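4.3 Seating the sanding block and setting the hover height

Do this section every time you change a block, even if the new one looks identical to the last. It goes quickly once you've done it twice, and a well-set block makes the arm a real pleasure to watch!

1. Put the arm in hold and wait for the ring light to stop blinking.

2. Open the gripper fully and brush any dust out of the finger slots.

3. Slide the block in until its flat side sits flush against the finger, then close at 20 N. Tug it gently. If it rocks, open up and start again.

4. Lay the board lengthwise across the table rails, with its long edge beside the mounting plate. Leave a strip of rail showing on both sides so you can get your clamps in later.

5. Load program 181 and jog the block over the far end of the board. Stop while there's still a clear gap under it. 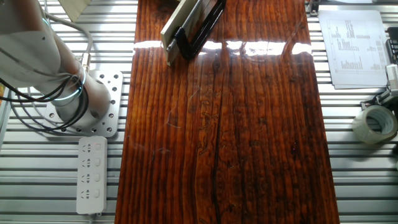 6. Switch to fine jog and come down in 2 mm steps. On a glossy finish, watch the block's reflection as well as the block: the two close in on each other as you get lower, and it's a wonderfully sensitive gauge.

7. When a sheet of printer paper drags lightly under the block, press Save Height.

Note: Figured boards with cracks or knots are fine to use for setting up, but take the height from a sound patch of surface. Kekeli Ackah worked out this routine on the Prilier cell and it has held up beautifully.

CAUTION: Keep cable loops clear of the base joint before you jog. Check the slack again with the arm at full reach.

If Save Height stays gray, the gripper has lost its force reading. Go back to step 2.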